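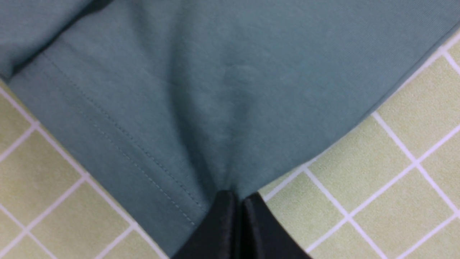 Teal knit, with the twin rows of stitching along the hem, against the pale green squares.

Ludach Shirts and Small Laundry
README, version 2

Welcome, and thank you for taking an interest in what is, when all is said and done, a big pile of laundry. Ludach is a collection of pictures and written notes on everyday knitwear being lifted, spread out, smoothed and folded. It began as a way of settling a long-running discussion at our house over how a T-shirt ought to be folded, and it grew from there — slowly at first, and then all through August.

What is in it

There are 38 garments. Most are short-sleeved cotton shirts, with a few pillowcases and dish towels that crept in and were allowed to stay. Each one has its own folder, and inside the folder you will find the pictures and a plain text file called notes.txt giving the color, the type of knit, the hem and anything odd about the piece. Please do read the notes before you use the pictures. A good deal of care went into them, and they will save you some squinting over whether a line is a seam or only a crease.

Colors are written the way we would say them out loud (teal, oatmeal, brick), so don't expect paint codes. If a color looks off on your screen, trust the word in the notes.

About the hems

Hems get more space in the notes than you might expect. A hem band is a little thicker than the rest of the shirt, it holds a crease differently, and it is the easiest thing to line up by when you are folding. We write down whether it has one row of stitching or two, and whether it lies flat or likes to curl. The side seams get the same treatment where there are any. Soft marks and faded spots on the cloth are left alone and are not labeled, so please don't take them for a pattern.

The folding itself

Four ways of folding are covered: in half, in thirds, the shop fold and the one we call the Gruvlow, after the street where we learned it. The Gruvlow starts from the bottom hem and works up toward the collar, and it makes a nice fat little parcel that stands up in a drawer. I'm fond of it and I admit that it gets more than its share of pages.

The corner

Everything was laid out in the same corner, down on the light yellow-green squares, with a plain pale wall behind. The wall shifts a little between bluish gray and something closer to lavender, so it makes a poor white reference. The squares are regular and handy for judging whether a hem is straight, but we never measured them, so please don't use them as a ruler.
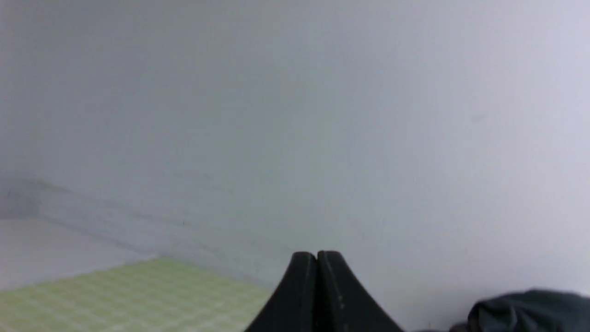
Known gaps

Nine garments have no fold notes yet. Wool is missing altogether, and so is anything with buttons. Folders from the older Heton set use "bottom edge" where the newer ones say "hem" — they mean the same thing.

Corrections and thanks

Corrections are very welcome, even tiny ones. Send them to Wouter Van Loon with the folder name in the subject line, and if you use the collection, please credit it as Ludach, Van Loon, version 2.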